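An open day at Starnbridge, and a morning with Gunnel Solheim

I'd been promised coffee and robots, and Starnbridge delivered both, though the coffee was a long way from the robots (health and safety, I was told). It was the last open day of the summer, held at the end of August, and 212 people had put their names down. Most of them seemed to be ahead of me in the queue.

Gunnel Solheim runs the cloth handling work and was happy to chat while she set up. She came over from Herken, where she spent years on packing lines, and she still talks about boxes with real affection. "A box is lovely," she told me. "It's the same box when you come back to it. Cloth never is. You touch one corner and the whole lot moves."

So why bother with cloth at all? She laughed at that. "Have you seen how much of it there is? Laundries, hospitals, your own bedroom floor!" Her group does 40 short sessions a week, with a person working the gripper by hand - picking up, letting go, starting over - and the recordings go to Jennylyn Tan, who sits upstairs and looks through them.

I found Jennylyn at the back of the room with a sandwich. She said the fast bits are the hardest to use. "When someone hurries, everything smears. I can still see the fingers, but the fold I care about has gone to streaks."

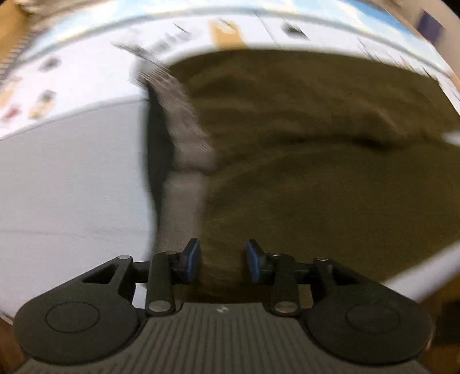
Issue 13, page 40

Then they let me have a go. I'm not a delicate person, and I'd expected something like a litter picker, but it's much fussier than that. You have to get the two blue pads either side of a fold and then close them gently. Gunnel stood at my elbow saying "slower" in a very kind voice. I asked whether I was the worst she'd had that day. "You're the worst since eleven," she said.

The next open day will be at Sarkavden, and Gunnel wants to bring towels.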